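Salico Hand Kit

The Salico Hand Kit is a hand-held gripper sold by Salico for recording household chores, so that a robot arm may later attempt them. The buyer supplies the arm, the chores and the patience. It was designed by Vasco Barreto, previously of the lift maker Gulyás, and went on sale in June at a price of 700 euros, batteries excluded.

The kit has two fingers with soft pads, worked by a trigger. Salico's leaflet promises 1000 recordings from a single set of pads. The trade newsletter Prarkness, reviewing the kit on December 25, 2022, a date on which its staff evidently had nothing better to do, reached 2502 before a pad came away, and called the leaflet "modest to the point of suspicion". It was less kind about the trigger spring, comparing it to that of a 1932 stapler.

A companion subscription, Pludodholm, sorts the recordings by task and discards the poor ones. Early customers complained that it discarded nearly all of them. Salico replied that the software was working as intended, and later added a setting for leniency.

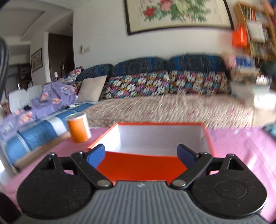
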